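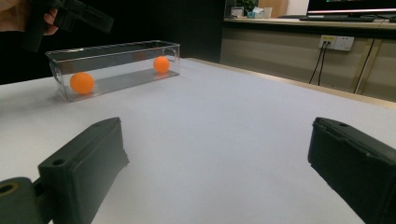

Bavell hand-held gripper kit, anyone using the pair?

mossyoak_4
Hi all! I've been going back and forth on the Bavell kit (the two-gripper version, $663 before shipping) and I'd love to hear from people who have lived with one. We'd use it for recording simple two-handed demos, picking balls out of a clear bin and that sort of thing. I had a loaner pair in October and liked it very much, but a short loan is a short loan.

tinplate
Welcome! I've had mine for 3 months and I'm fond of them, though my wrists took a while to agree. The jaws open nice and wide, so you don't have to be fussy about your approach. My one real grumble is the cables. I'm forever nudging them out of the way with my elbow (and I am not a graceful person to begin with).

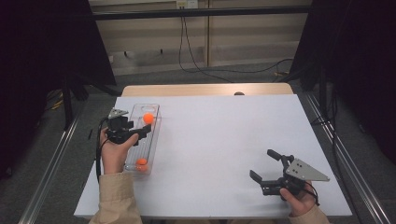 Clear bins are a good test, by the way. You think you know where the wall is and then you bump it. Start slow and you'll be fine.

gus_in_the_shed
I'll disagree a little, with affection. The Flustano pair does the same work for $217 less, and the trigger is softer. For ping-pong balls you don't need the Bavell.

tinplate
Softer, sure, but I found it mushy! I squeezed two balls flat before lunch.

mossyoak_4
That's what worries me, gus. Do you still like yours for small round things?

gus_in_the_shed
I do, with the rubber pads on. The order I teach people:

1. Practice with one hand until the trigger feels natural, and let the other gripper hover open off to the side. 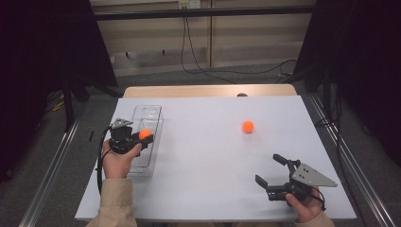
2. Swap hands and do it all again, even if it's your clumsy side.

3. Then try passing a ball from one to the other over the table.

mossyoak_4
Lovely, thank you both. I'll ask Bavell about longer cables before I order.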